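Ticket: Water softener using too much salt, low pressure upstairs
Product: Tukura cabinet softener
Site: Hevbridge, unit 2
Opened by: Ieva Kazlauskienė
Assigned: Rasa Priedītis
Status: open, waiting on part

Customer notes (Ieva)
Going through a bag of salt every fortnight. Used to be one every couple of months. Water still feels hard, white crust back on the kettle and the shower screen. Pressure upstairs poor in the mornings, fine at the laundry tub. Haven't touched any settings that I know of. We did have a power outage over the holidays.

Log

Rang customer. Clock on the display was out by half a day, so it's been regenerating at breakfast. Explains the morning pressure. Talked her thru resetting it. Regen back to 2 am.

Hardness setting had gone to factory default after the outage. Default is way over what Hevbridge water needs. Set to 21, saved, display confirmed.

Salt still high in the log after that. Asked for the brine tank level with the lid off. Water well above the salt, shouldn't be. Float or injector. 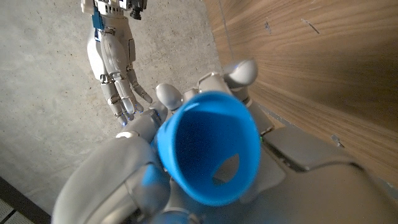 Can I keep using the water while it's in bypass?
Fine to drink and wash with, it's just unsoftened mains. Keep the dishwasher on the rinse aid and expect a bit of scale until it's back in service.

Float checked by customer. Moves freely, no salt bridge, clip in place. Rules that out.

Injector next. Sent the cleaning steps:
Bypass on, power off at the wall
Run a manual regen first to drop the pressure, dont skip this
Two screws on the injector cap, watch the gasket
Rinse screen and nozzle under the tap, no pins or wire
Refit, gasket flat, bypass off slowly

Screen was full of brown grit. Customer cleaned and refitted it. Ran a manual regen, brine draw started but slow. Better, not right.

Meter reads 3,000 litres between regens now, was 100 before the hardness fix. So most of the salt use was the setting. Remaining problem is the slow draw.

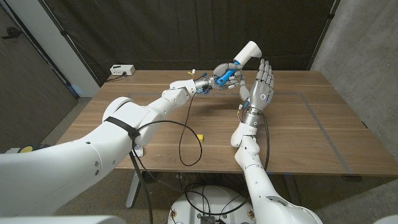
Page last updated: 29 January 2023

Nozzle probably worn. Ordered injector kit from Shehu, they're out of the standard one, sending the later type. Same fit, differnt colour gasket. Customer OK with that.

Usell salt is fine to keep using, she asked. Tablets only, no granules in this cabinet.

To do when the kit lands
Swap nozzle and throat together
Check drain hose for a kink behind the cabinet
Manual regen, time the brine draw
Hardness test strip at the kitchen tap, cold side

Parked till delivery. Ieva will reply on this ticket when it turns up. If the tank level climbs again before then, leave it in bypass and call.

RP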